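Running an arm demo at an open day - what should visitors see, and how close?

Posted by benchside_udard
19 September 2022

We have an open day coming up in February and I have been told to sort out the robot part of it. The hall takes 80 people at a time and I will have one bench. Last year at Udard we showed an arm stacking foam cubes and people drifted off after a minute. I would like to show it handling something people have at home, and a mains extension lead was suggested.

My worries are these. Will an ordinary two-finger gripper take hold of a power strip without a special fixture? Does the trailing cord spoil it? And how do you stop a crowd leaning over the bench? I have a budget of 468 pounds for everything apart from the arm, so no glass cabinet.

Replies

Posted by gundar_workshop

We did nearly the same thing at the Gundar open day, so I can tell you what we settled on.

Yes to the power strip. A plain parallel gripper is enough, as long as you pick a strip narrow enough for your fingers to open round. Measure it before you buy. We laid ours on a slant across the table and brought the gripper down over the top end, so that most of the strip stayed in view. People need to see the object, and if it lies straight behind the wrist they only see the robot's back.

Leave it unplugged. I know that sounds obvious but somebody will ask, and it is good to be able to point at the plug.

The order we went through, which you can copy:

1. Stop with the fingers over the strip. Hold it there while you talk. Visitors want to know what the arm is about to do, and a still arm gives them time to look. We kept the cord running away from the gripper, towards the front of the table.
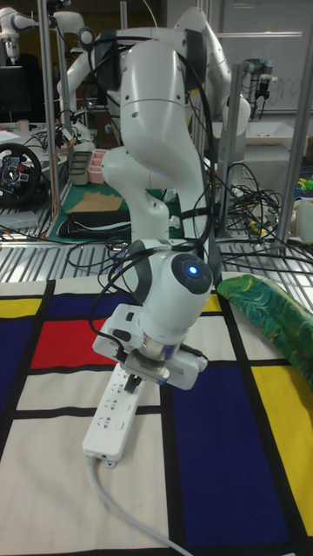 2. Close the fingers. Go slowly. The movement is small and easily missed from the second row, so say out loud that it is closing. We had the strip held at its far end with the rest pointing towards the near left, and left it like that for a few seconds before going on.
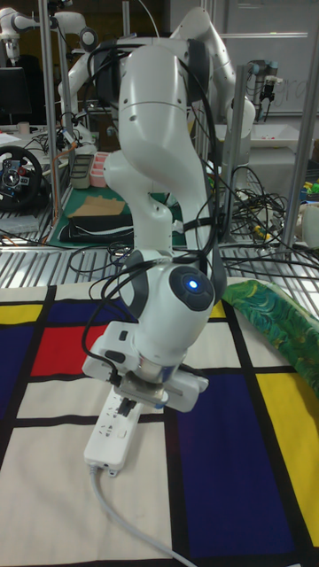

3. Lift a little and set down again. Keep the lift low. A strip held at one end is heavy on the other, and it will turn in the fingers if you are greedy with the height. We had it slip twice in practice.

4. Let someone choose where it goes. A cloth printed with coloured blocks is good for this. Ask a child to pick red or yellow and have those positions taught beforehand. Do not try to teach them on the day.

The cord was no trouble as long as it had slack. Where it did cause bother was when it got under the strip, because then the strip rocked. Straighten it by hand between runs, with the arm stopped.

One run took us 27 seconds without the talking. That is plenty.

Posted by m_halloran

Just use rope and posts. Worked for us.

Posted by teachlab_north

I would agree with most of what gundar_workshop wrote but not with the low priority given to the crowd. Rope alone is not enough for small children, they go under it. Mark the furthest point the arm can reach, including whatever it is holding, and put the barrier well outside that. People forget the object. A strip sticks out a long way past the fingers, and the cord goes further still.

Have one person who does nothing except stand by the stop button. The person talking should not be that person - you cannot answer questions and watch the arm. Cut the speed as well. We run ours far below what it can do when there are visitors in the room and have never had a complaint that it was dull.

On the money, Jorell and Chaudhry both hire out folding barriers, or did when I last asked. We paid 100 pounds for the day with delivery, so you should have enough left for a decent cloth and a spare strip. Do get the spare. Ours cracked at one end during rehearsals and we had to send someone out to the shops.

Posted by benchside_udard

Thank you, I will go with the strip and the hired barriers. I had not thought about the cord counting towards the reach. I will measure our fingers before I order anything.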